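Chamado 1847 – Mão esquerda solta o cacho de uva antes da hora
Projeto: Kneath / célula de hortifrúti
Componentes: percepção, planejador de preensão, controle da mão
Estado: em observação
Tempo de leitura: 4 min

Sintoma: o planejador declara "objeto seguro", o braço começa a subir e, no meio do caminho, a mão esquerda recebe ordem de abrir. O log registra sucesso. O log é um otimista.

Ambiente: duas mãos, câmera de cabeça, câmeras de punho, caixotes de madeira em carrinho. Planejador no ramo Proseck, sem alterações locais (foi o que me juraram).

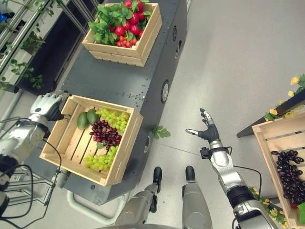
Primeira suspeita: calibração entre cabeça e punho. Refeita do zero. O erro ficou dentro do limite e o defeito continuou igual, de modo que ganhamos uma calibração linda e nada mais.

Segunda suspeita: segmentação. O modelo foi treinado com objetos que têm a decência de ser uma coisa só. Um cacho, para ele, é uma coisa, ou várias, dependendo do quadro. Rodei 100 quadros gravados e em 29 a máscara trocou de identificador com a mão já fechada.
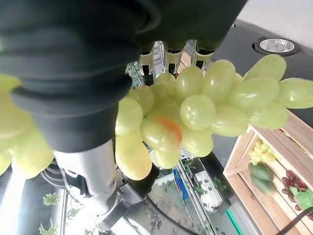 Atualizado pela equipe de percepção, Cokberg – 1º de janeiro de 2019

Sim, no feriado. Confirmado: quando o identificador muda, o planejador entende que o alvo sumiu e manda abrir a mão. Do ponto de vista dele, faz todo o sentido. Quem escreveu essa regra em novembro fui eu, então retiro o comentário sobre o otimismo do log.

Tentativa A: aumentar o filtro temporal da máscara. Melhorou de longe e piorou de perto. Na câmera de punho, uma uva colada na lente vale por meia fruteira.

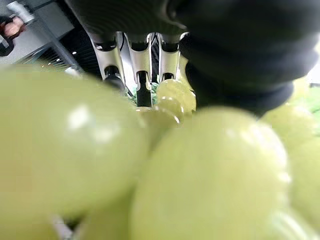 Tentativa B: ignorar a segmentação do punho depois do contato e confiar na corrente dos dedos mais a pose prevista pela cinemática. O parâmetro hold_on_id_loss passa a true. Era false por padrão – imagino que por elegância.

Tentativa C, pedida pela Etex: subir a força da mão. Recusada. Não resolve perda de identificador e eu não quero abrir o chamado seguinte.
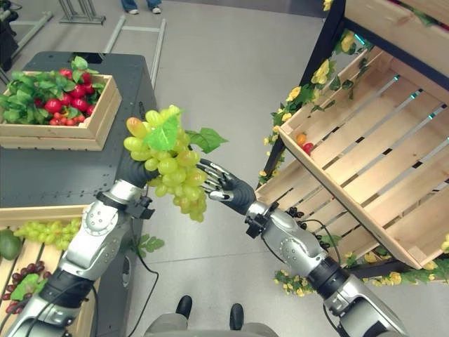 Cacho na mão esquerda, mão direita aberta ao lado.

Com a tentativa B, repeti os 29 quadros problemáticos em simulação: nenhum comando de abertura indevido. Falta validar no robô com a mão direita habilitada, que usa outra cópia do mesmo arquivo de configuração. Por que existe outra cópia é assunto do chamado vinculado.

Pendências:
– unificar os arquivos de configuração das duas mãos
– trocar a mensagem "objeto seguro" por algo menos categórico
– manter este chamado aberto até a validação no robô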